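Visit report: Tritum open day, bedroom chores station

We went to Tritum's open day in October to answer a narrow question for our own planning: can a machine take over bed making and clothes handling in a rented room, at a pace an owner would pay for. Short version, no. The longer version depends on which part of the chore you look at.

The morning was talks. Sofia Meireles covered cloth handling. Her group works from 1023 recorded attempts, all with two-finger jaws, and sorts failures by where they begin. Most begin at the first pinch. A rigid cup has a rim and a handle, and the planner can be told where they are. A quilt has four corners, and on a rumpled bed they are usually under something else.

Deolinda Arruda from Piltance followed with shop-floor results. Their cell at Cordeiro folds flat towels from a fixed tray, 60 an hour, with one operator clearing jams. The tray does much of the work. When towels arrive in a heap, the rate falls to 10 and the operator is busy the whole time. I asked about mixed garments and she said they had not tried.

Betorari had a shelf-stocking arm in the hall. It placed cartons well and stopped twice on a bag of rice.

My notes on the bedding work:

Thick quilts resist a narrow jaw. The pads close on the cover and the filling stays behind, so the lift is uneven.

Dark cloth is hard for depth sensing. Folds in black fabric give little contrast, and the edge has to be found by touch or by pulling.

Two grippers are the minimum for anything that must be held up and straightened. Handing over from one to the other is still the slow step.

Clutter matters more than fabric. Packaging, a brush or a second blanket on the bed changes the task, and current systems want a clear surface first.

My estimate for an unattended bed-making machine in ordinary rooms is 8 years. Towels from a tray can be bought now. 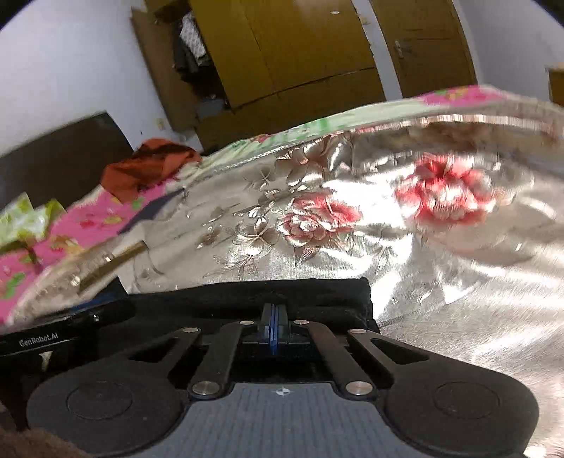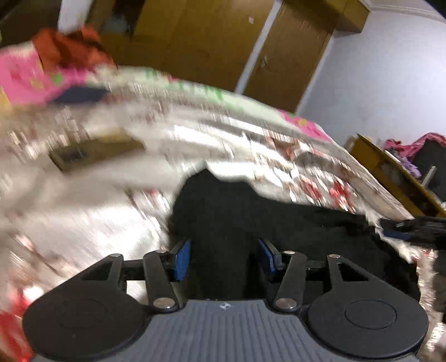
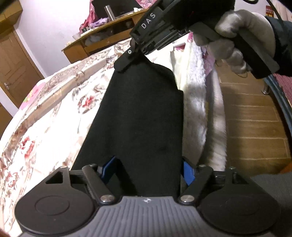
Bedding and clothes handling with hand-held grippers. Last picture: black cloth between two grippers.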